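Search stories...

The Table from Vasomia

Filed under: Short Fiction, Family, Under 1,000 Words

My aunt Soliman had only one expensive thing in her life and it was a table. She bought it in Vasomia in the year her husband left, with the money which was meant for a new roof. The roof continued to leak for 11 years. The table stood under the part that did not leak.

When she died, the apartment came to me, and I went there in May to decide what to keep. I am called Dalia Mahrous, I say it because the woman at the door asked me three times. She was the neighbor from downstairs, Bláthnaid Tully. She had come to this town for one summer when she was young and did not go home again. She held my aunt's keys on a string around her neck.

"You are the niece who writes letters," she said.

"I am the niece who stopped," I said.

She let me in anyway.

The rooms smelled of cloves and old paper. I opened the windows and I began with the kitchen, as it is easier to throw away spoons than other things. Bláthnaid sat on a chair and told me which spoons I must not throw away. There were many of them. My aunt had fed her every evening during the winter when she had no work, and it seemed that each spoon had taken part in it.

In the afternoon a man came from Wisow, the auction house. He wore a gray coat and he did not take it off. He walked one time through all the rooms and stopped only at the table. He put his palm on it, the way one touches a horse.

"I can offer 2,000 for this," he said. "For the rest, I am sorry."

I said that I would think about it. He left his card on the window sill and went down the stairs very quietly.

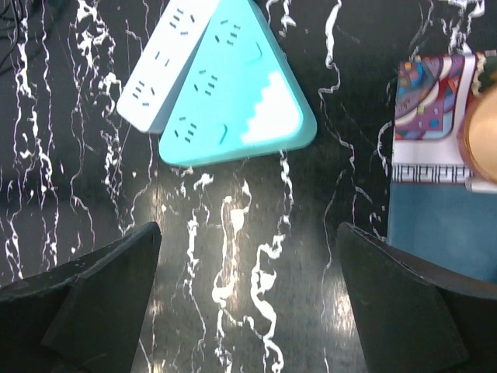 Black marble with white veins.

"She told me it was a map," said Bláthnaid, when he was gone.

"A map of what?"

"Of a river. She said that all the thick lines in the middle are the river, and the thin ones at the sides are the small waters, where your grandfather used to fish. She said she saw it in the shop and she could not leave it there, for other people to put their cups on."

I knew the river. I was there as a child, in a borrowed boat, and I remembered mainly that I was cold and that my aunt sang. I looked for the place where we had tied the boat. I moved my finger along one line until it divided, and then I followed the wrong branch and had to come back. Bláthnaid did not laugh at me. She put on her glasses and searched too.

"Here he lost his hat," she said, and pointed.

"She told you this also?"

"She told me every evening. I did not have a radio."

We remained there until it was dark in the stairway. I learned where my mother had fallen into the water, and where the bridge was before the war took it. I learned that my aunt wrote 437 letters to her husband and sent one. Bláthnaid had posted it herself. It came back after some weeks with a stamp on it, and my aunt put it in the drawer with the spoons.

I went to look. It was there, under the paper lining. It was not open.

"Will you read it?" she asked.

I held it for a time. It was very thin, perhaps one page. I thought of the man in the gray coat and of the roof, and that I had not written to my aunt even when she wrote to me that she was ill. Then I put the letter back and covered it with the lining, and I closed the drawer, which did not close well.

"How many men are needed to carry a table like this down one floor?" I asked.

"Four," said Bláthnaid. "She had four to bring it up, and one of them cried."

"And is there a place for it in your kitchen?"

She took the string from her neck and began to make a knot in it, although it had already a knot.

"I would have to move the bed," she said.

Posted 2019-10-07

Recent stories
The Bitside Ferry
A Coat for the Doctor
100 Steps to the Lighthouse
What My Brother Said at Dinner
Salt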